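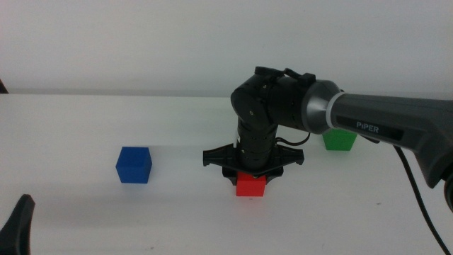

Red cube first, then the blue, then the green one at the back.

Myung-ja Myung
June 14, 2024

Right, a thread, as several of you have asked me whether you'll be getting a robot to do your washing up by Christmas. Short answer no. Long answer follows, get a brew.

For anyone new, I spent years running the back room of a homeware shop (unpacking, pricing, shelf filling, the lot) and now I get paid to tell people like my old boss which of those jobs a machine could take on. So I have opinions!

The cube thing looks like a toddler's game and I know it. Pick up the red one, put it where you've been asked, go back for the next. People come in expecting a butler and they get coloured blocks on a white table. The disappointment on their faces, bless them.

But think about what you do when you pick up a mug. You see it, you know which way up it is, you know how hard to squeeze, you shift your hand a bit if it slips. You're probably on the phone at the same time. A gripper with two fingers has to get every bit of that from somewhere.

A cube is kind to a gripper. Flat sides, doesn't squash, doesn't roll away, same shape whichever face is up. Now swap it for a sock.

I have a whole rant about socks. A sock has no shape! It's a different object every time you put it down. We did a sock trial in February and I timed one pair at 19 minutes, and at the end of it they weren't even the same sock, one had stripes.

The other thing people miss is stuff being in the way. Put one block behind another, or have the arm itself hang over the thing you want, and a camera in the wrong place sees half of it. You'd just lean over and look. Watch yourself in the kitchen tonight, you lean and peer constantly.

Somebody's going to say "but I saw a video of one folding a shirt". So did I, lovely video. Ask how many goes it took, ask whether it was the same shirt every time, ask who was steering. Sometimes there's a person with a controller doing the clever part. Which is fine by me, that's how a lot of these things get taught, but it should say so on the video.

OK, shop floors, where I'm much more cheerful.

Fakano (the stationery people, two units down from where I used to work) have a picking station for their small boxed stuff. Same boxes, same tray, same light all day. It does 608 boxes on a good shift. It doesn't get bored and it doesn't get a bad back, and the woman who used to do it now does returns, which she says she likes better because there's a chair.

Then they tried it on the gel pens in soft packets and it went to pieces. Shiny floppy packet, no idea where the edges were. Back to a human with hands by lunch.

So my rule of thumb for shops: if the thing is stiff, if it always turns up in the same spot, and if a dropped one doesn't matter, go and get a quote. If it's a bag of salad, keep your staff.

Homes are worse than shops for this and people never believe me. A shop at least tries to be the same every morning. My kitchen has not been the same two mornings running since I moved in. There's a colander on the radiator as I type.

Jobs I'd hand over today if I could: unloading the cutlery basket (not the glasses, God no), sorting recycling, picking bricks and blocks up off the carpet. That last one I reckon is closest. It's basically our cubes with a worse floor.

Jobs I don't expect to see done well for ages: changing a duvet cover, cleaning behind the loo, anything with cling film. I can't do cling film either, to be fair.

Someone's asked about price. I'm not going to quote for arms, it moves all the time and depends who you're buying from. What I will say is the arm is only part of the bill. Sakurari, a little bakery wholesaler I helped last winter, budgeted for the kit and forgot the table, the lights, the guarding and the weeks of somebody fiddling with it. The fiddling cost more than the lights and the table put together.

Someone else has asked if I feel bad about jobs. Yes, sometimes. I've stocked shelves at five in the morning and I wouldn't wish it on anyone, but it paid my rent. I always ask the owner what the person doing it now will be doing afterwards, and if they haven't got an answer I tell them to come back when they have. I've lost 2 clients that way. Still here.

What I'd like to see next from us is dull: 200 picks in a row with the blocks scattered any old how, and every miss written down. A miss tells me loads. Did it close too early, did it nudge the block, did it go for the wrong colour? I'd take that list over a shiny video any day.

And after that, mugs. Handles pointing all over the place. Pisharody on our team wants to go straight to teaspoons and I've said absolutely not, have you seen a teaspoon lying flat on a table? I struggle to get my own nails under one.

Replies are open, tell me the one chore you'd pay to never do again. If it's ironing, join the queue, there's a lot of you.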